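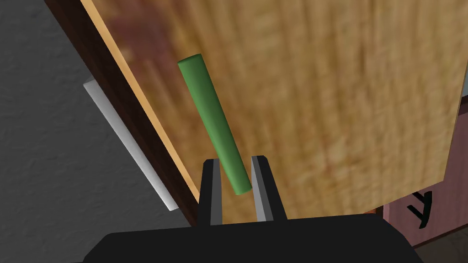 2023-08-24

Ida Weidemann did not plan to work in agricultural education. She grew up in an apartment in Hiltomow, where the nearest barn was a bus ride away, and she entered college intending to study accounting.

"I took an introductory soils course to fill a science requirement," Weidemann said. "By December I had changed my major."

Weidemann now coordinates the Suvine Growers Program, which places students from urban schools on working farms for eight weeks each summer. The program is in its sixth year. Participants earn academic credit and an hourly wage, and each student is assigned to two farms during the placement, one raising livestock and one raising crops.

Transportation remains the main difficulty. Several host farms lie well beyond the last bus stop, and for the first seasons families were expected to drive. The program now leases vans through Bavura, a regional farm supply cooperative.

"We were losing good applicants over a ride," Weidemann said. "Their grades were fine – their parents worked mornings."

Host farmers have raised concerns of their own, chiefly the time needed to train a student who has never handled equipment. Weidemann said the orientation was lengthened in response and now covers tractor safety, animal handling and basic record keeping.

She does not expect every participant to farm. Former students have gone into food inspection, crop insurance and teaching.

"One of them sells seed in Sauerland County and calls me with questions about drainage," she said. "I usually have to look up the answer."

Applications for next summer open in December.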